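Pivari Course Notes
Home | Syllabus | Notes | Labs | Contact

Posted May 17, 2025
By the Pivari teaching staff

Unit 6: Gathering demonstrations with two arms

6.1 What one example consists of

In the Skurley lab exercises, an example is one complete attempt at one task, from the start pose to the stop signal. We call this an episode. It holds the camera images, the joint positions of both arms, the gripper commands and a short task sentence. All of these have to share one clock. If the images lag the joint readings, the model learns to act on a picture that is already old.

The task in this unit is to take items out of a bin and set them on the table. The bin is deep compared with the grippers, and from the side its wall hides whatever is in it.

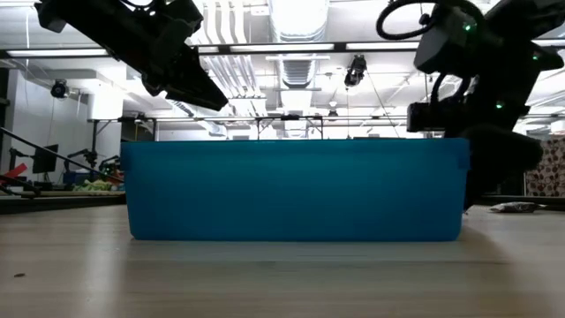
A side view alone is therefore a weak input for choosing a grasp. It does show how high each gripper is above the rim and how near the two arms are to each other, and both matter for avoiding collisions. Keep the side view in the recording and pair it with a view from the wrist or from overhead. Check both streams before the first episode of a session — a frozen stream is easy to miss until playback.

6.2 How many episodes

The Memon set used in Lab 4 has 1380 episodes. Of these, 608 use mainly the left arm and 373 use mainly the right. The remainder use both. A model trained on the full set tends to favor the left arm, even when the item is closer to the right one. You will measure this in the lab.

Before adding more data, look at the split. Another 900 episodes of the same kind would make the set bigger and leave the imbalance where it is.

6.3 Varying the start

Change these between episodes:

1. The items in the bin, and how they lie. Stir them by hand with the arms paused.

2. The position of the bin. Shift it a few inches, or turn it slightly. Leave it in reach of both arms.

3. The start pose of each arm. Episodes that always begin from one pose teach the model very little about recovering from any other. 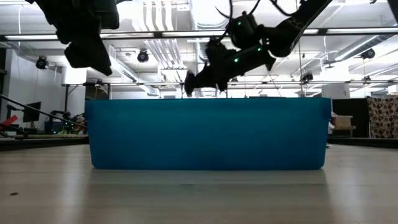

4. The order of the picks. If the operator always clears the left side first, the model will copy that.

Do not change the camera mounts during a session. If one gets bumped, stop, recalibrate, and start a new session number.

6.4 Failed attempts

Keep them, and label them. A dropped item followed by a second grasp is useful training data. An episode that ends in an emergency stop is kept in a separate folder and left out of training.

Reading for next week: the Dorilside handout on labeling, sections 2 and 3.

Contact: course desk, Pivari | © 2025 Pivari | Back to top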